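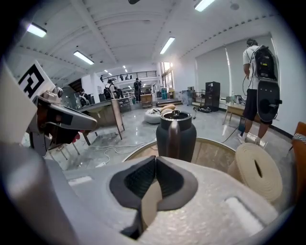 **Arkik: Gemeinschaftsraum wieder offen, Tee gibt's auch**

3. Oktober 2022. Seit heute früh ist der große Raum im Arkik wieder zugänglich. Jalousien dran, Tische drin, Strom an. Der Getränkeautomat kommt nicht zurück, dafür steht jetzt ein Wasserkocher auf dem runden Tisch. Dunkelgrau, für alle. Tee und Tassen bitte vorerst selbst mitbringen, ein Schrank fürs Geschirr ist bestellt, Liefertermin offen.

Zur Erinnerung: Der Raum war seit April zu. Erst der Boden, dann die Elektrik, dann wieder der Boden. Geplant waren acht Wochen, daraus wurde ein halbes Jahr. Die Hausverwaltung Dremora nennt als Grund Lieferprobleme bei den Leitungen und einen Wasserschaden im Flur, der erst beim Aufmachen der Wand aufgefallen ist. Kosten bisher: rund 2.000 Euro mehr als veranschlagt. Die Differenz zahlt Dremora, auf die Mietergruppen wird nichts umgelegt. Das steht so im Schreiben, das seit letzter Woche im Treppenhaus hängt.

**Was sich ändert**

Möbel vor allem. Die alten Klapptische sind weg, zwei Beine waren gebrochen und einer liess sich gar nicht mehr aufstellen. Neu sind runde Tische mit heller Platte und braunem Rand, dazu orange Stühle. Gestreifte Kissen, schwarz-weiß, kommen aus der Auflösung eines Cafés in der Chidiac-Passage und haben nichts gekostet. Waschbar bei 40 Grad laut Etikett. Wer eins mit nach Hause nimmt zum Waschen: bitte auch wiederbringen.

Die beigen Schaumstoffmatten bleiben im Raum. Gehören der Rückengruppe, dürfen aber von allen benutzt werden. Nach Gebrauch aufrollen und hochkant oder auf den Tisch, nicht auf den Boden an die Heizung. Genau da haben sich die alten verzogen. Schuhe aus auf den Matten, steht schon an der Tür, wird trotzdem vergessen.

Der Holztisch mit den dünnen Beinen ist Ablage. Keine Sitzgelegenheit. Hält nicht viel aus.

**Wasserkocher**

Kurz dazu, weil die Frage schon dreimal kam. Ja, darf auch abends benutzt werden. Nein, die Suppenküche aus dem zweiten Stock darf ihn nicht mitnehmen, die hat einen eigenen. Es wird nur Wasser darin heiß gemacht. Keine Brühe, keine Milch, keine Eier. Der Vorgänger ist an Glühwein gestorben, Dezember vor zwei Jahren, der Geruch war bis Februar nicht rauszukriegen.

Entkalkt wird am Monatsanfang. Zuständig ist immer die Gruppe, die in der ersten Woche den Frühtermin hat, im Oktober also die Rückengruppe. Zitronensäure liegt im Putzraum, obere Ablage, links neben den Mülltüten. Danach zweimal mit klarem Wasser durchkochen und einen Zettel dranhängen, solange es noch nicht ausgespült ist. Beim letzten Mal fehlte der Zettel.

Mehrfachstecker bitte nicht. Der Kocher kommt direkt in die Wandsteckdose, die Elektrik ist zwar neu, aber der Stromkreis läuft mit dem Flur zusammen. Fliegt die Sicherung, ist auch das Treppenlicht aus.

**Belegung**

Zugelassen ist der Raum jetzt für 34 Personen, vorher waren es 22. Grund ist der zweite Ausgang Richtung Hof, der im Zuge der Arbeiten freigeräumt wurde. Dort darf nichts mehr abgestellt werden, auch keine Fahrräder, auch nicht kurz. Dremora will kontrollieren.

Termine laufen weiter über die Liste am Eingang. Eintragen mit Kugelschreiber, Bleistift wird nicht mehr anerkannt nach dem Ärger im Frühjahr. Die Online-Buchung über Tikero ist angekündigt, funktioniert aber noch nicht, beim Testen wurden Vormittage doppelt vergeben. Bis dahin Papier. Wer schon über Tikero gebucht hat, muss sich nochmal eintragen, die Daten werden nicht übernommen.

Vormittags ist noch viel frei. Abends eng. Die Nähgruppe und der Spieleabend teilen sich vorerst einen Termin, beide haben zugestimt, die Nähgruppe will den Platz am Fenster wegen des Lichts.

**Noch offen**

- Geschirrschrank, siehe oben
- Spüle: Wasser läuft, Abfluss langsam. Monteur ist benachrichtigt
- Haken für Jacken und Rucksäcke, sollen an die Wand neben der Tür
- Jalousien gehen bis zum Boden und bleiben gern an Stuhlbeinen hängen. Stühle also bitte ein Stück davon abrücken
- Schlüssel: Die alten passen nicht mehr. Umtausch im Büro von Dremora, Erdgeschoss, alter Schlüssel muss mitgebracht werden. Sonst wird Pfand fällig

Gefunden beim Umräumen: eine Lesebrille, ein Schal (grün), mehrere Dosendeckel ohne Dosen und ein Teesieb. Liegt alles im Büro und bleibt dort bis Monatsende, danach Kleiderkammer bzw. Müll.

Eine Eröffnungsfeier ist nicht geplant. Die Nachbargruppen aus der Passage haben trotzdem Kuchen angekündigt, Termin folgt per Aushang. Wer Kannen übrig hat, gern vorbeibringen, am liebsten welche mit Deckel. Papierfilter werden auch noch gesucht, Größe 4.

Nachtrag: Das Büro von Dremora schließt diesen Monat schon mittags. Schlüsseltausch also nur am Vormittag.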